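Refinishing an old dining table – oil, wax or water-based poly?

Home > Furniture and Timber > Finishing

Posted 21 May 2024 by Tomine

We bought a dining table second-hand from a couple in Bendside who were downsizing. They said it was made in 1982 and had been in their kitchen ever since. It's solid timber, no veneer that I can find, and the legs unbolt, which made it easy to get home in the ute.

The top has a thick, yellowed varnish that has gone sticky where people rest their arms. There are a couple of white rings from hot mugs and one dark stain near the end. I've tried sugar soap and then a bit of metho on a rag. The metho made a small dull patch but didn't shift much.

What I want is a flat, plain brown top with no shine. We have two kids who do homework and eat at it every day, so it needs to cope with water and textas. My neighbour says oil, my brother says water-based poly, and the bloke at the hardware shop said wax. I have a random orbital sander and a garage with one window. I can give it most weekends until August.

Can I get a matte look and still have something that wipes clean? And do I have to take all of the old finish off first?

Trinidad Macapagal
Member, 11 answers in this category

Yes to both. A sticky finish has to come off completely. If you coat over it, the new layer will stay soft or peel. Gummy varnish also clogs sandpaper very quickly, so don't start with the sander. Scrape or strip the worst of it first and sand afterwards.

One thing to check before you sand. If you don't know for certain what was put on the table, do a lead test on the finish, particularly if there is any paint underneath. Test kits are cheap. Wear a proper dust mask either way and keep the kids out of the garage.

The order I would do it in:

1. Take the legs off and put the top on two sawhorses with an old blanket over them. Mark each leg and its corner with pencil on masking tape.

2. Brush on a gel stripper, leave it for as long as the tin says, then lift it off with a plastic scraper along the grain. You will probably need to do this twice. Wipe down with whatever the tin recommends and leave it overnight.

3. Sand at 80 grit only if there are scratches or bits of varnish left, then 120, then 180. Don't stop at 80 in one spot to chase a stain or you'll end up with a dip. Vacuum between grits.

4. For the dark stain, try oxalic acid (sold as wood bleach). Do the whole top, let it dry, then rinse it well. Gloves and eye protection for this one, and don't sand the dried residue.

5. Colour. Test it on the underside first, including the topcoat, as the colour changes once it is sealed. A mid-brown water-based stain with the excess wiped off will keep the tone even. Softwoods can go blotchy, so use a conditioner before the stain if yours is pine. Taupe-brown with a matte coat over it looks like this, a bit lighter in some parts than others depending on the light:

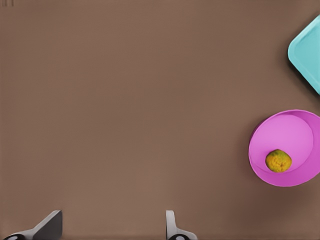
6. Topcoat. Use a water-based polyurethane in matte, at least three thin coats. Stir the tin, don't shake it, as the flattening agent sinks to the bottom. Rub back lightly with 320 between coats.

7. Leave it alone. It will be dry to touch in a couple of hours but it takes weeks to harden fully. Put felt pads under anything heavy and hold off on the tablecloth.

Oil looks nice and is easy to patch, but you have to keep on top of it. Wax on its own will not stand up to hot mugs. With homework and dinner on it every day I'd go with the poly.

Pukimholm

I used hardwax oil on ours and wouldn't go back. Two coats, buffed on with a white pad. It is matte straight out of the tin and if someone scratches it you can sand that bit and put more on. Texta comes off if you get to it the same day. Lay the used rags out flat outside to dry before you bin them – oily rags can catch fire if they're left in a heap.

It did cost more than the poly, about double.

Yang

Just sand it. I did mine in an afternoon with 60 grit and put floor varnish on. Bit shiny but it's fine. Went through 21 discs though, so maybe buy a big pack.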